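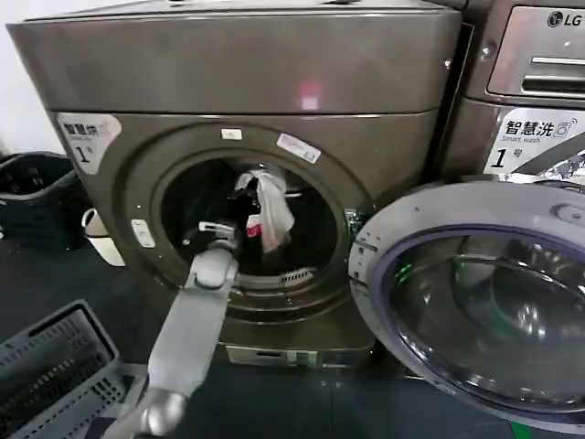 Textile Care and Fiber Science
Handout 6: What water does to cloth
Instructor: Perihan Baysal
Lab: Berkay Aksoy

Welcome back! Last time we stayed with dry fibers (twist, ply, crimp), and now we finally get to add water, my favorite part of the whole course.

Start with cotton. A cotton fiber is nearly pure cellulose, and cellulose is covered in places where water likes to hold on. The water works its way in between the chains, the fiber swells, and it gets fatter much more than it gets longer. Think about what that does to a woven cloth! Every yarn is thicker, so the yarns crossing it have to bend farther to get over and under. The cloth pulls in even though the fibers themselves haven't become shorter.

There is a second kind of shrinkage, called relaxation shrinkage. Cloth is stretched on the loom and stretched again in finishing, and some of that stretch stays locked in until the first good soak lets it go. This is why the first wash usually changes a shirt more than the later ones do.

Wool is a different story, and a lovely one. Each fiber has overlapping scales that point toward the tip, so it slides easily one way and catches the other way. Add warm water, soap and rubbing, and the fibers creep past each other and can't creep back. We call that felting. Soaking alone does very little; it is the movement that matters most, so please be gentle with your samples in the sink.

Polyester hardly takes up water at all. It dries fast and keeps its shape, but it holds on to oily dirt, and that's where surfactants come in (Handout 7, bring your notes on polarity).

Terms to know
Swelling: the fiber gets thicker as it takes up water
Relaxation shrinkage: release of stretch left over from making the cloth
Felting: one-way tangling of scaly fibers
Hand: how a cloth feels between your fingers

For the lab in Room 204
Cut a square of plain-weave cotton and mark two points 200 mm apart along the warp, then two more along the weft. Use the laundry pen, as ballpoint runs. Soak the square, dry it flat without pulling, and measure again.
Shrinkage (%) = (before - after) / before x 100
So 200 mm down to 194 mm gives 3 percent. Do warp and weft separately, they almost never match!

Reading: the Huvell course reader, chapter on cellulose, up to the section on mercerizing. Lab sheets go to Berkay by November 12, 2023.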